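Test Tube Racks: Frequently Asked Questions
Winotville Lab Supply Help Pages
Last updated: 26 November 2021

We receive many letters about test tube racks, so I put the most common questions on one page. If your question is missing, please write to me and I will add it.

Which rack should I choose for a school or a small laboratory?

For most customers I recommend the clear plastic rack. It is light, it is easy to rinse, and you can see the level of the liquid from the side. The metal wire rack is stronger, but the tubes make more noise in it and it takes more space in the cupboard.

How do I know if my tubes will fit?

Measure the outside of the tube, below the rim, and compare it with the opening size on the product page. Please do not measure the rim itself, it is wider than the body. A good fit lets the tube go down with its own weight and stand almost straight. If you must push, the opening is too small.

I have only a few tubes. Where do I put them?

You can put them in any row, but I like to keep them together in one back corner. Then the front rows stay free for the tubes you are working with. Write the row on your paper also, it saves time later.
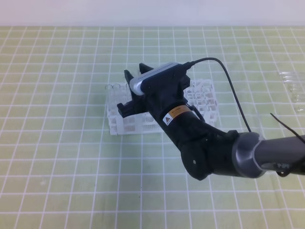 Three glass tubes standing in the back left row of a clear plastic rack.

Can I put the plastic rack in the dishwasher?

We do not advise it. The hot drying makes the plastic cloudy and after some months the corners can bend. Wash it by hand in warm water with a little mild soap, use a soft bottle brush for the square openings, and let it dry upside down on a towel.

Can it go in the autoclave?

It depends on the model. The Neritz rack can go in, the Sundix rack can not. If the model name is no longer readable on yours, please treat it as one that can not.

My rack has become yellow. Is it still good?

Yes, if there are no cracks. The color changes from sunlight, so keep it away from the window. When you find a crack near an opening, replace the rack.

Do you sell the tubes and the rack together?

Yes. The Han starter set, order number 3671, has a rack and glass tubes in one box. We began to sell it in April and the tubes are also available separately.

What if a tube arrives broken?

Take a photo before you unpack the rest and send it to us within three days. We will send a new tube and you do not need to return the broken one.

Salma Erraji
Customer Questions, Winotville Lab Supply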